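台所の片づけ、機械にまかせられる日は来た?

2020-07-29

先月号で「食洗機から出した食器を棚に戻すのが、家事の中でいちばん嫌い」と書いたら、思いのほかたくさんのお便りをいただきました。みんな嫌いなんですね、あれ! 洗うところまでは機械がやってくれるのに、そこから先はいまだに人間の手。読者のHertta Lappalainenさんからは「掃除ロボットはもう5年使っているのに、皿を運ぶロボットはどうして売っていないんですか」という質問も届きました。私もずっと同じことを思っていたので、今月はこの話をします。

で、こういうことは詳しい人に聞くのが早い。Wirkexで腕型ロボットをさわっているDanilo Dela Peñaさんに電話したところ、30分の約束が倍になりました(すみません、ほとんど私の脱線です)。

最初に聞いたのは「結局、何がそんなに難しいの?」ということ。重さかな、割れることかな、と予想していたのですが、返ってきた答えは「重なり」でした。皿が何枚か積んであると、どこまでが一枚なのか、上からはふちが少し見えるだけ。しかも家の食器はまっすぐ積まれてなんかいません。ちょっと傾いて箱の壁に寄りかかったりしている。カップも入れ子にすると、一個だけ取るつもりが下のもついてくる。これは人間の私でもやります。昨日もやりました。
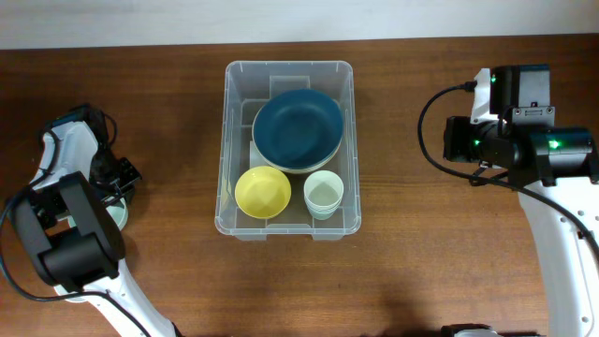
それから、透明なもの。プラスチックの収納ケースやガラスのコップは、カメラにとってかなりの苦手科目だそうです。向こう側が透けて見えるので、壁がどこにあるのかを読みちがえる。Daniloさんいわく「人間は指が当たったら『あ、壁だ』と思って勝手によけるでしょう。あの『勝手に』を作るのが大変なんです」。なるほどなあ、とメモを取りながら、自分の手をしばらく見てしまいました。

じゃあ腕は一本でいいのか、二本いるのか。これも聞いてみたかったんです。一本でもできる作業は多いけれど、片方で箱を押さえて、もう片方で取り出す、みたいな動きはやっぱり二本あると楽。ただし今度は腕どうしがぶつからないように動かす必要があって、狭い箱のまわりではそれがまた悩みの種、とのこと。わが家の流しの前に家族が二人立ったときと同じですね。あれもだいたいぶつかります。

速さの話もしておきましょう。別の日に話を聞いたIrja Koskelaさんは、食堂の厨房で長く働いてきた方で、こちらはぐっと現実的です。昼どきの洗い場では、一度に393枚の皿が戻ってくる日もあるとか。「一枚ずつ考えこむ機械なら、うちではまだ無理ね。でも閉店後に一人で黙々と片づけてくれるなら、遅くても大歓迎」。この言い方、すごく好きです。たしかに夜中に動いてくれるなら、速さなんてどうでもいいかも。朝までに終わっていればいいんですから!

私のいまのところの感想は「決まった食器を決まった場所へ、ならけっこう期待できそう。うちの戸棚は当分だめ」です。うちは形のそろった皿がほとんどなくて、引き出物の鉢に旅先で買った小皿、子どもが幼稚園で使っていたカップまで、最大で14種類が同じ棚に押しこまれています。Daniloさんに正直に話したら、少し黙ったあとで「まず人間が整理しましょうか」と言われました。はい。

というわけで、週末に棚の中身を全部出しました。使っていない皿を箱に詰めて、残りは大きさごとに重ねただけですが、戻すのが前よりずいぶん楽です。ロボットはまだ来ていないのに。

続きは11月号で、今度は洗濯物たたみを取り上げる予定です。靴下の左右を合わせる機械について知っていることがある方、ぜひ編集部までお便りください。タオルだけはきれいにたためる、というご家族の自慢話も歓迎です。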